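Cold Water, Small Yard
What a plunge tub really costs you through the winter

8 Nov 2018

Everybody on our street wanted a hot tub. We went the other way. A cold plunge, 326 gallons, on a pad behind the garage where the old swing set used to be. Delivered in October, filled the same afternoon. Bad idea? Ask me in March.

First thing, the pad. Don't skip it. Full tub plus a grown adult is a lot of weight, and pavers shift. Ours is a poured slab, and it still took two tries to get it level. The Drestik dealer wanted a quarter inch across the whole length, no more. We had double that. Out came the grinder.

Then the chiller, which is where the money goes. The Bollora unit was quieter but needed its own circuit. The Drestik plugs into a regular outdoor outlet and hums like a old fridge. We took the hum.
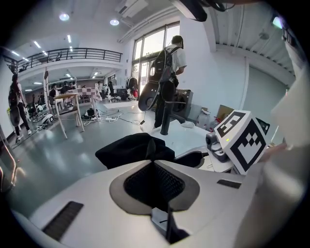 Filters next. Small ones, and they clog fast if you have trees. Budget for one every 15 days in leaf season, longer after that. Rinse them in a bucket, not over the lawn. Sanitizer is easier than with a hot tub, cold water just doesn't grow things as fast, but you still test. Twice a week for us. Strips are fine.

Covers! Get the stiff kind. The soft one that came with ours sagged under the first rain and by morning it was a birdbath. Lisamari makes a folding lid that fits most oval tubs, straps on both ends, 8 pounds. Worth it.

Running cost so far: 31 dollars for the month, mostly chiller, and that should drop as the nights get colder. Some owners shut the chiller off completly in winter and let the weather do the work. Fine, until it freezes. Keep the pump moving or drain the lines.

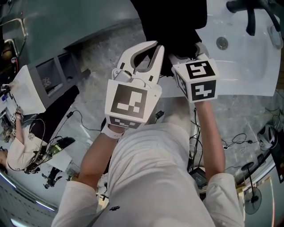 Boateng, eight miles north of us and two winters in, disagrees about draining. Leave it full and leave it running, was the advice, and put your money into insulating the pipes, which the dealers never mention. Pipe wrap, both runs, and a foam box over the pump.

So we bought pipe wrap. The foam box is half built. Water was 44 degrees this morning and I stayed in for two minutes, maybe less.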